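Shared workshop's card-sorting arm gets its first outing

Oct 17, 2025

Members of the Kamside shared workshop have got a secondhand robot arm picking up children's picture cards, after a build that started in January with a bare table frame and a box of parts that didn't match.

The project, known in the workshop as Stelden, is led by Everaldo Barbosa, a retired lift engineer who joined two winters ago to mend a radio and never quite left. He wants the arm to sort and deal cards for the memory games run at the Cavalcanti family centre down the road, where the sets come back muddled after every session.

"Cards are horrible things to pick up," said Barbosa, cheerfully. "They're flat, they slide, and if you press too hard they bend. I love it. I've never had so much fun being beaten by a bit of cardboard."

The full collection runs to 600 cards, and the group is learning on a starter pack of 72. A patterned cloth went over the tabletop early on, as the fingers need a little give beneath them when they come down to the edge of a card – on bare metal they simply skated.

Money has been tight. The group raised 4000 pounds through repair evenings and a sale of old tools, and nearly all of it went on the arm itself. The frame is aluminium extrusion, which makes it easy to shift things about when a new idea turns up (and they turn up most evenings).
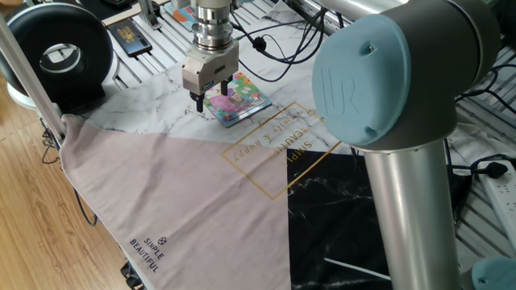
Getting the height right has taken up most of this month. The arm comes down over a card, the two fingers close on its sides, and a few millimetres decide whether it lifts or shoots off across the cloth. Barbosa keeps a notebook of every setting tried, with the good ones ringed in red.

Next comes the software that tells one cartoon character from another, being written by two members under the name Hiltia. The workshop hopes to take the whole thing to the family centre in January, and anyone who fancies helping with the wiring is welcome to drop in.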